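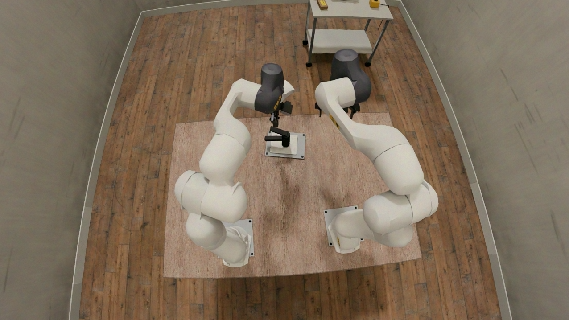

June 2018, bench notes, jersey fibers

Good stretch of work! The transfer series is finally giving numbers I'd be happy to show somebody, so I'm getting it down while it's fresh.

Recap for whoever picks this up. The question came to us from the Golevdale police after the street fair assault: if two people grapple for a few seconds and one is in a mesh sports jersey and the other in a cotton shirt, how much crosses over, and how long does it stay put? They have a shirt. They don't have the jersey, or anyone who was in it. Witnesses agree on the color and on very little else, so the shirt has to do a lot of the talking.

I've been using the Kullis jersey as the donor (polyester, brushed inside, bright red) and plain white cotton as the receiver. Three contact types so far: a brush past, a firm grab at the sleeve, and a full bear hug. I love how different they look under the scope. The brush leaves short broken bits scattered all over. The grab leaves a tight patch with longer pieces worked down into the weave, and you can nearly read the hand off it.

Best run was the bear hug, 593 fibers recovered off the front panel with tape lifts. I counted that one twice because I didn't believe it, and got the same figure both times, so into the table it goes. The grab runs are much lower but far more bunched up, and I think the bunching is the part a jury could follow. 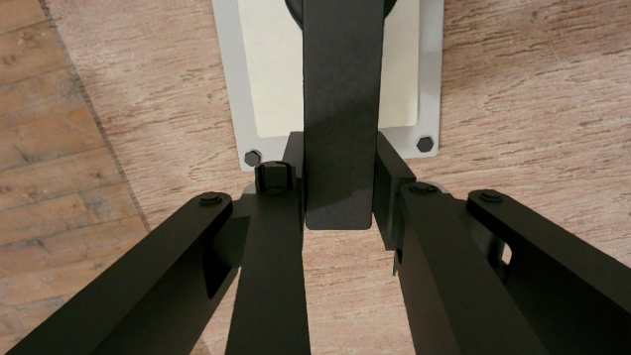 Wear time next. I put the receiver shirts on and went through an ordinary day in them, stairs, car, lunch, coat on and off. Roughly half of what was there at the start had gone by the second hour, then the loss slows right down. The long fibers hang on best. That fits the old papers and it's lovely to see it in our own hands.

Things that went wrong:

Tape lot from Hayashi was too sticky for the cotton, pulled up so much background lint that the red got buried. Went back to the older roll and repeated both of the lifts I'd lost.

Forgot the control lift on one brush-past shirt. Run thrown out. It was a nice one too, grr.

Meso (our search database, for the newer folks) still files "red" and "dark red" as two separate colors, so look under both or you'll miss half the reference set. I've asked for a fix.

For the report: we can say the pattern on the shirt is more like a grab than a passing touch. We can't say who, and we can't say this jersey over any other of the same make. Please keep the wording that plain if you're helping with the draft.

Still to do: same series with a washed jersey, since a new one sheds like mad. Rain. A thicker receiver, maybe a sweatshirt, so we have something ready when the November parade cases start coming in. Also want to try the grab with gloves on.

Slides are in the second drawer, labeled by contact type. Spare tape next to them, old roll only!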